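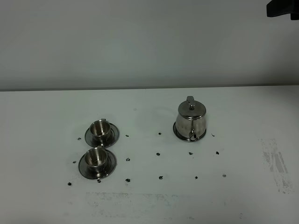

Kerstin Torvik reckons the arm is fine and it's my stop button that's wrong, and after the week I've had I'm half inclined to believe her. Can anyone else back that up before I start rewiring?

I've got an arm picking up a steel teapot and setting it back on its saucer, then moving on to the cups. Lovely for ages. It had done 1,311 runs without a grumble, then I hit the stop while it was holding the pot and the whole arm sagged, pot and all. I pulled my hand out just in time (yes, I know, hand out of the way first).

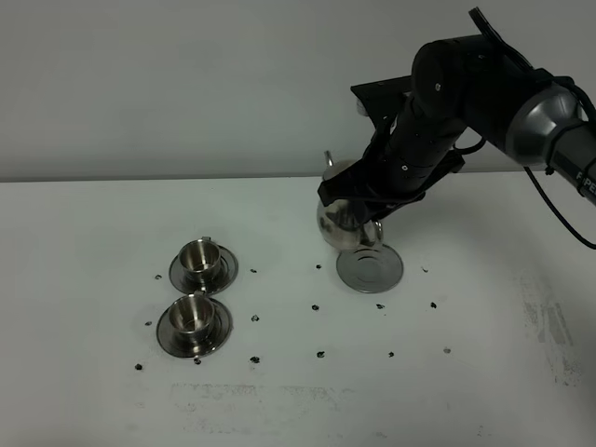 It's now done the same thing on 4 stops, always with the pot held, and each time the gripper stays shut while the joints just go floppy. If I pause it from the laptop it holds perfectly well. Same program, same speed, nothing changed that I can think of apart from moving the button to the front of the table in December.

Posted by Manalastas

Closar
Have you tried tightening everything up? Mine was a loose screw.

Fladidton
Kerstin's right, I'd say. Your pause keeps the motors powered so they hold position, but it sounds as if the button is cutting the supply to the lot. If your joints haven't got brakes there's nothing left to hold them up, and the arm comes down under its own weight.

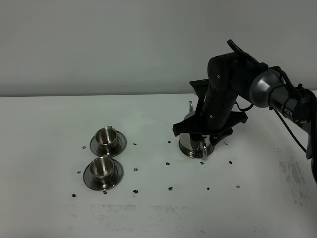
Check where the button's wires go before you touch anything else. Mine used to sit in the mains lead and I had exactly this. Don't bin the power cut though — you still want one if the software hangs. I'd have a separate controlled stop, and put something soft under the arm whenever you test the hard one. Start low down with nothing in the gripper, and stay out from underneath!
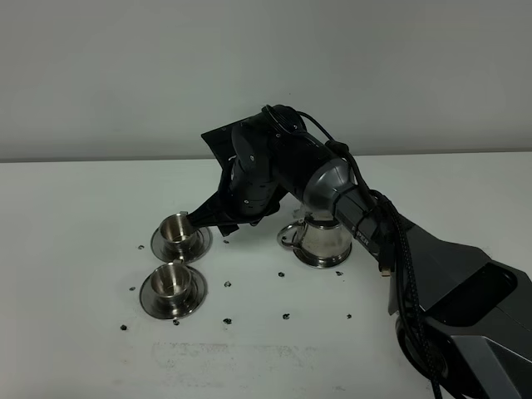 Manalastas

Well, there we are. The button was in the supply lead, because I'd run out of cable when I moved it and took the short way round. Sorry, Kerstin. I've kept it as the hard cut with a big label on it and put the controlled stop back on its own switch. Empty gripper first, 12 stops, no sagging. Still haven't dared try it with the pot up high, and the screws were all tight, Closar, but thanks for looking in.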